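Tatiana Ševčík has spent most of her working life teaching people to use machines. At Soser she does it the other way round. Her group collects recordings of household tasks done by hand, and a robot arm learns from them.

She came to the work from Brabec, where she trained operators to steer arms by remote control. "You sat at a desk with a pair of joysticks and watched a screen," she says. "Folding one towel took 6 minutes on a good day. People got tired and their movements got strange, and then the robot learned the strange movements."

The group still uses remote control for some jobs, mostly to check what an arm can reach. For everything else the person carries the grippers, one in each hand, and does the task directly. Training takes a morning. "The first thing I tell them is to slow down. The second is to stop using their own fingers. Everybody wants to help with a thumb."

The collection, called Zirard inside the company, holds almost 4000 recordings from 61 homes. Ševčík would like more homes before more recordings. A clean test kitchen, she says, teaches an arm very little about how people live.

Soft packaging is her current problem. A box keeps its shape when you grip it, but a snack bag folds and slides, and the best place to hold it changes every time. "We ask people to take it by the top edge and lift straight up. If they miss, they try again and we keep the miss. I want the robot to see how a person recovers."

She is careful about what the recordings can do. An arm that has learned to pick up bags in one living room may still fail in the next, and she expects to spend until June finding out why.

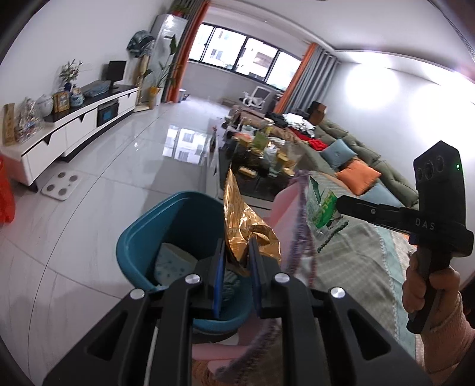

Interviews / Robot Learning

Two hand-held grippers during a tidying task, one of them closed on the top of a gold snack bag. "I like rooms with a lot in them," Ševčík says. "You have to find the bag first, and get to it without knocking into the chair or the table. Then you can think about the grip."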